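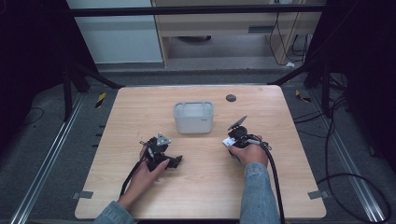 図3　天板上の白い樹脂製容器と、左手で保持した黒い手持ち式グリッパ

4.2　在庫統計は価格の先行指標たりうるか

パラジウムおよび銅の先物価格について、取引所指定倉庫の在庫減少が価格上昇に先行するという見方は、市場関係者のあいだで半ば常識として扱われている。Upadhyay指数を用いた先行研究の多くもこの見方に沿った結果を報告しており、なかでもSinghalの一連の論考は、在庫の減少から9営業日以内に期近物が上昇する傾向を「頑健」と形容している。本節ではこの主張を検討するが、結論を先に述べれば、筆者らは頑健という語の使用に同意しない。

第一の問題は標本の選び方にある。Singhalの推計は1100営業日を対象としているものの、そのうち在庫の急減として識別された事象は27件にとどまる。しかも急減の閾値がどのように定められたのか、本文にも付録にも記述がない。閾値を少し厳しくすると該当件数は22件まで減り、筆者らの再推計では係数の符号こそ保たれたが、通常の有意水準では帰無仮説を棄却できなくなった。5件の出入りで結論が左右される関係を取引の根拠とすることには、相当の慎重さが要る。

第二に、在庫統計それ自体の性格が問われなければならない。指定倉庫の在庫は、倉庫に置かれている地金の量であって、市場で利用可能な地金の量ではない。倉荷証券の取消しが行われれば統計上の区分は変わるが、現物がただちに需要家へ渡るとは限らず、指定外の倉庫へ移されて保管が続く場合もある。Stommontの月次報告はこの種の移動を「消費」に近い項目へ計上しており、注記を読まずに系列をそのまま用いれば、実需の増加を過大に見積もることになる。Jaseroの系列は区分がより細かいが、改定の頻度が高く、速報値と確報値の差がしばしば当月の変化幅を上回る。事後に改定された値を使って「先行性」を論じた研究が少なくないことも、ここで指摘しておきたい。当時の市場参加者は、その数値を見ていなかったのである。

第三に、因果の向きが定まらない。期近物が期先物に対して割高になれば、保管を続ける誘因は弱まり、在庫は取り崩される。この場合、在庫の減少は価格構造の変化の結果である。Singhalはグレンジャー因果性検定をもってこの疑問に答えたとするが、検定が示すのは予測力の有無にすぎない。また、ラグ次数の選択には情報量規準を用いたと書かれているのみで、どの規準によるかは明らかでない。筆者らが二種類の規準で試みたところ、選ばれる次数は一致せず、一方では逆方向の関係も検出された。

もっとも、在庫に情報がまったく含まれないと主張するつもりはない。供給障害が広く報じられた期間に限れば、在庫の変化と期近物の上昇には比較的はっきりした対応がみられる。しかし、その期間には金利、為替、投機筋の建玉も大きく動いており、在庫の寄与だけを切り出すことは本稿の手法では難しい。Flistdaleモデルはこれらを同時に扱えると称しているものの、識別のために置かれた制約、とりわけ投機需要が当期の在庫に影響しないという仮定は、月次データではとうてい受け入れがたい。日次であればまだ議論の余地があるが、日次の建玉は公表されていない。

物価指標の公表日を除外した場合の結果についても触れておく。除外により標本はわずかに縮小するだけだが、上昇幅の推定値は明らかに小さくなった。急減として識別された事象のいくつかが、物価指標の発表と重なっていたためと考えられる。先行研究がこの重複を調整した形跡は、筆者らの知るかぎり見当たらない。次節では、公表時刻を揃えた系列を作成し、同じ推計を改めて行う。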